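Home > Products > Mobile handling > Derkia Door Module

Derkia Door Module
Order number 1089

The door module is an extension for the Derkia mobile arm. With it the arm can open, pass and close ordinary doors with a round knob, without any motor or electric lock on the door itself. 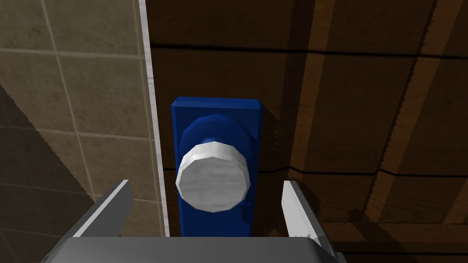 Many of our customers bought the Derkia for transport work between rooms and then noticed that the doors are the real difficulty. The arm drives to the laundry store without problem, and there it stops and waits until a person comes to open. In the first projects this was accepted as a small inconvenience. After some months the staff told us that it was not small. Somebody had to leave her own work each time, walk down the corridor, turn a knob and walk back. Doležal has developed the door module for exactly this situation.

What the module does

The arm drives to the waiting position in front of the door and looks for the knob. It opens the gripper, moves forward in a straight line and closes the fingers on the knob. The wrist turns until the latch is free, and then the base and the arm pull or push together, depending on the side. On the other side of the door the Derkia turns, closes the door behind itself and continues its route.

If the knob does not turn, the arm does not try with more force. It releases, waits and makes one more attempt. After the second attempt it reports the door as locked and takes the alternative route, if you have defined one. When there is no alternative route it goes back to its parking place and sends a message to the person on duty.

Before each opening there is a short sound signal. The volume can be set separately for day and night. Please do not switch it off completely, also if colleagues ask for it in the first week. People who stand on the other side of the door need this signal, and after a while most of them do not hear it as a disturbance anymore.

Suitable doors

Round knobs with a diameter of at least 45 mm
Knobs of metal, wood or plastic, smooth or with edges
Doors with a backplate or with a simple rosette
Doors opening to the left or to the right, towards the arm or away from it
Doors beside a wall, if the distance between knob and wall is enough for the open gripper

Not suitable

Fire doors with a strong closer. The arm can open them, but it cannot hold them safely during the passage.
Knobs which must be pushed in before they turn
Glass doors without a marking at knob height
Doors which are locked with a key during working hours
Sliding doors (please ask us, a different finger set is in preparation)

Lever handles are possible with the hook finger set, which is ordered separately. Both sets can be changed by hand without tools, but not during a route. A building with knobs on one floor and levers on another floor should be planned with two arms, or with one type of handle. In older buildings it is often cheaper to exchange the handles.

Preparing your doors in simulation

Each door is first built in our simulation at Tititz. You send us the measurements and some pictures of every door, and we make a model of the door, the knob and the walls beside it. In the simulation the arm repeats the opening many times, with the knob a little higher, a little lower, with bad light, with shadow over the handle. We see there if the fingers touch the frame or if the wall is too near for the elbow of the arm. When a door makes trouble in the simulation, we tell you before you have paid for the installation.

The colors and the surfaces in the model are not always the same as in your building, and this is done on purpose. The arm should find the knob by its shape and should not depend on one certain paint. If you renovate later and the door becomes another color, a new training is usually not necessary. If you change the knob, please inform us.

The price of the module includes 10 doors. Further doors can be added at any time.

What changes for the people who work there

We are asked about this in nearly every first meeting, and we think it is right to write about it on the product page and not only in the sales talk.

The residence in Bilcombe was our pilot customer. The Derkia carries clean linen and empty trolley boxes there, from early morning until the evening meal. Before the module was installed, the care assistants on the ground floor opened the doors for it. They had given a name to this task, "doing porter", and it was in no job description. It has now disappeared, and nobody misses it as far as we were told.

Other things have changed which we did not plan. The corridor in front of the linen store must stay free, and this is a new duty for the staff. In the past a wheelchair could stand there for half an hour. Now the arm stops in front of it and the message arrives on the telephone of the person on duty, who is perhaps busy with a resident. In the first month there were many such messages and some anger about them. The house then painted a parking area for wheelchairs on the other side of the corridor, and we changed the setting so that the message comes only after 15 minutes. Before this it came immediately. This delay is now the normal setting for all new customers.

The laundry team had a different worry. They were used to bringing the linen themselves, and on the way they met the colleagues from the floors and heard what was missing. When the arm brings the linen, this conversation does not happen by itself. Bilcombe has kept one round each day which is made by a person, at 2 in the afternoon, and the arm stays in its parking place during this time. We recommend to discuss something similar with your team before the installation. The route planner has a function for quiet times, and it costs nothing extra.

Opening doors with the elbow while carrying a full basket was a frequent complaint of the older colleagues, with pain in the shoulder and the wrist. For this we have no measurements and we do not want to promise a medical effect. The colleagues in Bilcombe say it is better.

Which doors the arm is allowed to open is decided by you. Bedrooms and staff changing rooms are closed for the arm in the factory setting, and they can be released only with the administrator key. We ask you to keep it so. In one house the staff wanted a list on the wall with all permitted doors, and we now deliver such a list in printed form with each module.

Training of the staff

The training takes half a day and is done at your place, in small groups. It has more to do with walking past the arm than with operating it. Everybody presses the stop button once, everybody stands once on the wrong side of a door which is being opened, and everybody frees the gripper once from a knob by hand. This last exercise is important for the night shift, where often only one person is in the corridor. The fingers open without power when the gray lever under the wrist is pulled down.

Cleaning staff and external technicians should also take part. In our experience they are forgotten when the dates are made.

Care and wear parts

The finger pads are the only regular wear part. Wipe them with a damp cloth at the end of the shift. Disinfectant with a high alcohol content makes the surface hard, and then the gripper begins to slip on polished knobs. If you must use it for hygiene reasons, order the pads in the hospital version. Knobs should be checked from time to time for loose screws, as the arm always pulls in the same direction.

Included in delivery

Finger set for round knobs, with two pairs of spare pads
Camera bracket for the wrist, mounted
Software license for the door functions
Simulation and setting up of the included doors
Printed door list and short instruction for the night shift
Staff training at your location

Requirements

Derkia mobile arm with the long wrist. Arms with the short wrist can be converted in our workshop at Tititz. Please plan for the arm to be absent during the conversion; a replacement arm can be rented if one is free.

Questions before ordering

Please write us which doors you have in mind, also the difficult ones. A simple floor plan with the doors marked by pen is sufficient for a first answer. If your building has a staff council, you can invite us to its meeting. We bring an arm and a door on a stand, and the members can try it themselves.

Related products
Hook finger set for lever handles
Finger pads, hospital version
Long wrist conversion
Derkia route planner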